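Blackwood Workshop Notebook: Layout of the Papered Work Surface
January 2021 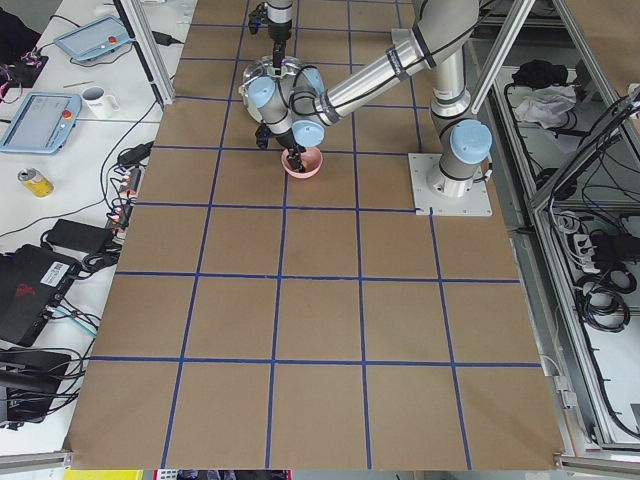
Notebook 11, page 31

The large work surface is covered in brown kraft paper and divided with blue tape into a grid of five columns and six rows. Squares are to be identified by row first and then by column, with the first row at the far end. Entries made before this one used letters for the columns. Those entries will be left as written, and colleagues consulting them should convert the references themselves.

The small pink bowl stands in the second row. Its position is to be recorded by square only. Loretta Lindgren has asked that distances from the tape no longer be entered, as the strips are laid by hand and do not run perfectly straight. Earlier measurements remain in the Pradard binder should anyone require them.

Paper. The present covering comes from the Janthorpe roll. Thérèse Zacharias prefers it to the heavier stock used in July, which curled at the corners and lifted the tape with it. When a square becomes torn or marked, the whole sheet is to be replaced. Patches raise a small edge, and a light bowl set across that edge will rock.

Tape. Vertical strips are laid first, then the horizontal ones over them, pressed down from the center outward. Strips are to be cut with scissors. Two rolls should be kept in the drawer at all times; the stock number on the Plurura order form is 1,968.

Desk. The white desk along the left side has become crowded. A white mug and a drink can, the latter lying on its side, are among the equipment and cables. Drinks are to be kept at the sink counter from now on. The power adapter may stay where it is. Cables should be gathered toward the rear of the desk and kept clear of the paper.

Outstanding: a second bowl of the same size, in any color other than brown. L.L. to confirm whether the row numbers should be written on the paper itself or on the tape. T.Z. favors the tape.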